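APRENDER EN HABITACIONES QUE CAMBIAN DE PAPEL PINTADO

Un método de entrenamiento en simulación propone alterar sin descanso el aspecto de las viviendas virtuales para que los robots de dos brazos dejen de depender de él

Durante años, la robótica doméstica ha convivido con una paradoja bien conocida en los laboratorios. Un sistema que recoge con soltura un objeto en la estancia donde fue entrenado puede fracasar en la contigua, aunque el objeto, la mesa y la tarea sean los mismos. Basta un cambio en el color de las paredes o en la inclinación de la luz para que la política de control, es decir, la función que traduce las imágenes de las cámaras en movimientos, pierda sus referencias.

El proyecto Trnka, desarrollado en el instituto Grallcombe bajo la dirección de Yichen Pan, aborda esa dificultad por la vía de la simulación. Su planteamiento parte de una técnica conocida, la aleatorización de dominio, y la lleva a un terreno menos explorado: las superficies que rodean a la tarea y que, en principio, nada tienen que ver con ella. Las paredes, los suelos y los techos se sortean al comienzo de cada episodio a partir de un catálogo de 143 texturas, sin atender a si el resultado sería verosímil en una vivienda real.

La elección de los motivos responde a un criterio técnico. Los patrones densos y repetitivos, como las retículas de rombos, son los que más perturban a los codificadores visuales, porque llenan la imagen de bordes nítidos que compiten con el contorno de los dedos de la pinza. En las vistas próximas a la mano la dificultad se agrava, ya que un solo mueble oscuro puede ocupar la mitad de la imagen y dejar el resto a merced del estampado.
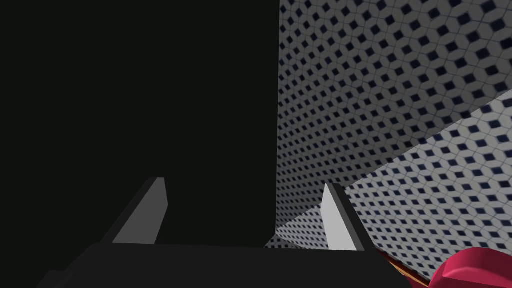 Yichen Pan sostiene que el error habitual consiste en buscar el realismo antes que la variedad, y añade que una política que solo ha visto paredes blancas ha aprendido, entre otras cosas, que el mundo es blanco.

El entrenamiento se organiza en dos fases. En la primera, la política imita demostraciones realizadas por operadores mediante teleoperación dentro del propio simulador, llamado Diltent. Cada demostración se reproduce después en 12 variantes visuales distintas, con idéntica trayectoria de los brazos y un entorno de aspecto renovado. En la segunda fase se añade un término de coherencia: ante dos variantes del mismo instante, la red debe proponer la misma acción. El equipo atribuye a este término la mayor parte de la mejora, y dedica a su justificación el apartado más extenso del informe técnico.

Los resultados, difundidos el 11 de agosto de 2020, son alentadores. En habitaciones simuladas que no formaban parte del entrenamiento, la política completó el 82 % de los intentos de recogida y entrega de objetos entre ambos brazos. La misma arquitectura, entrenada sin variación de superficies, apenas superó la mitad de esa cifra. La diferencia se mantuvo al modificar la disposición del mobiliario, si bien el equipo reconoce que las pruebas de este tipo fueron menos numerosas.

El informe distingue además entre las cámaras de muñeca y la cámara principal. Las primeras son más sensibles a la textura inmediata; la segunda, a la geometría de la estancia. Por ese motivo, el método altera también el punto de vista – con giros e inclinaciones que ninguna persona elegiría para contemplar un salón – y obliga a la red a localizar sus propios brazos sin confiar en que el suelo aparezca siempre horizontal.

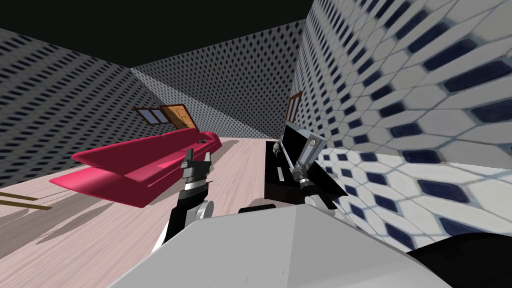 Los dos brazos del robot en un salón simulado, con el sofá a la izquierda y el monitor a la derecha.

Quedan cuestiones abiertas. La primera es el coste de cálculo: generar las variantes y entrenar con ellas exigió unos 18 días en el clúster del instituto, un plazo que limita el número de configuraciones que pueden compararse. La segunda afecta al contacto. El simulador reproduce con fidelidad razonable los objetos rígidos, pero simplifica los tejidos y los materiales deformables, de modo que tareas tan corrientes como doblar una manta permanecen fuera del estudio.

La tercera, y quizá la más relevante para el sector, es el paso al mundo físico. Grallcombe ha suscrito un acuerdo con la empresa Plirwood, fabricante de plataformas bimanuales, para trasladar la política a un robot real en un apartamento de ensayo. Los trabajos comenzarán en noviembre y se centrarán en las mismas tareas de recogida y entrega, con el fin de que las cifras resulten comparables. El equipo prevé publicar tanto los episodios satisfactorios como los fallidos, junto con el catálogo completo de texturas.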